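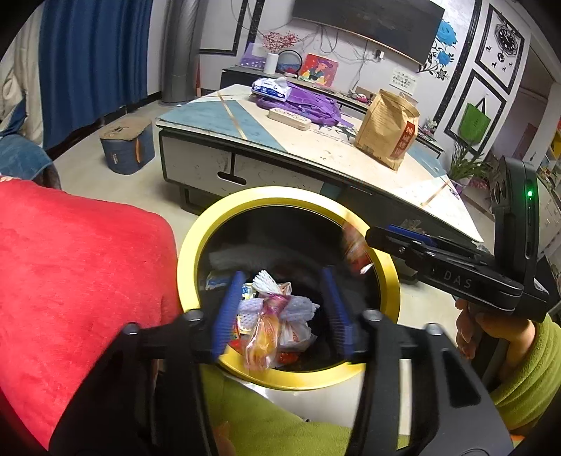
Does foam fruit netting go in with plastic film recycling, or in the trash?
Trash. The netting is expanded foam, and the film stream takes flat bags and wrap only.

To: Wurkier household waste list
Subject: Re: liners and snack wrappers
November 2024

An earlier message from the Selness building said:

> We line the living room bin with a black bag. It fills with
> crumpled wrappers and fruit netting long before it has any
> weight. Should we go up a size?

Stay with the small liner. The contents are mostly air. I weighed one full bag from our place on Ado Street at 220 grams, packets included. Flatten wrappers before they go in, and fold the netting lengthwise so it doesn't spring back.

A bin with a rim ring should hold the liner edge under the ring. Leave about 5 cm of overlap. With less, the bag slips when someone pushes the pile down.

The Sotiropoulos sorting sheet, item 7, covers printed snack packets. They are also trash.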